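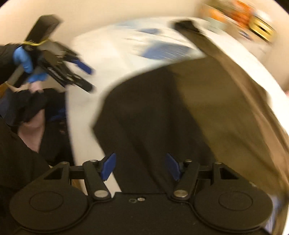 # How does cloth get its color?

Quick one this week, lots to fit in.

Look down at what you're wearing. Blue? Green? Stripes? Something with a dinosaur? None of that color was there at the start. Cotton comes off the plant a creamy white. Wool comes off the sheep white, gray, brown or black, depends on the sheep. Polyester starts out as little pale chips. So somebody had to put the color in. The stuff they used is called **dye**.

## Dye or paint?

Paint sits on top. Let it dry on your sleeve and it goes stiff and cracks. Dye goes *into* the thread and holds on, so the cloth stays soft and bends like before. Same idea as beet juice on your fingers. You wash and wash and they're still pink.

## The old way: plants, roots and bugs

For a very long time, all dye came from nature. Some of the big ones:

- **Madder.** A plant with plain little flowers. The red is in the root, so you have to dig it up.
- **Woad and indigo.** Green leaves that make blue! More on this in a minute.
- **Weld.** Tall and weedy. Bright yellow.
- **Walnut husks.** Brown. Also brown hands for a week, wear gloves.
- **Cochineal.** A tiny bug that lives on cactus. Dried and crushed, it makes a strong red.

People have found scraps of dyed cloth over 2,000 years old with the color still showing. Not bad for a root.

## The weird thing about blue

Indigo doesn't dissolve in plain water. So dyers mix it up in a special vat where the air can't get at it much, and the liquid turns a yellowy green. In goes the cloth. Out comes the cloth, and it's green too. Then the air gets to it and it goes blue while you stand there watching. Want it darker? Dip it again. And again. Your jeans get there blue this way, only with big machines doing the dipping.

## Making it stay

Lots of plant dyes wash right out unless they get some help. The help is called a **mordant**. Funny word, comes from a French one for "biting." It grabs the thread with one side and the dye with the other. A common mordant is alum, a kind of salt (not the kind for fries).

Change the mordant and you can change the color. Weld with alum, bright yellow. Weld with iron, a dull mossy green. Iron makes most things darker and muddier, which is handy if you like browns and olives. 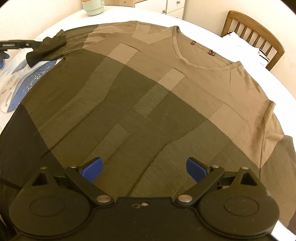 ## So how do you get patterns?

Two main ways.

1. **Dye the yarn first,** then knit or weave with different colors. Stripes and checks are often made like this. The color goes all the way through, so turn it inside out and you can see it there too.
2. **Make the cloth first,** then print on it. The inside usually looks paler. Go check your T-shirt.

Tie-dye is a sort of cousin. You bunch up the cloth and tie it tight, and the dye can't get into the folds.

## Matching is the hard part

Pirmin Eder runs the dye room at Ornham. He keeps a big book of yarn samples, 2,747 of them, each one with its recipe taped next to it. Nearly 200 are black. Black! A bit blue, a bit brown, a bit green. I asked which was his favorite and he said the grays are better.

He checks every new batch by the window and then again under the lamp, becuase colors shift in different light. Ever had socks that matched in your bedroom and not at school? That.

## Try it

Get a grown-up for the stove part.

- Save your yellow onion skins. A big bowlful.
- Simmer in water for an hour. Let it cool, strain out the skins.
- Put in a bit of white wool or an old cotton hanky, wet it first.
- Leave it overnight, rinse, hang it up.

Wool will come out stronger than cotton. Try red onion skins as well and write down what you get. Keep a scrap of each one with a label on.

Next time: buttons.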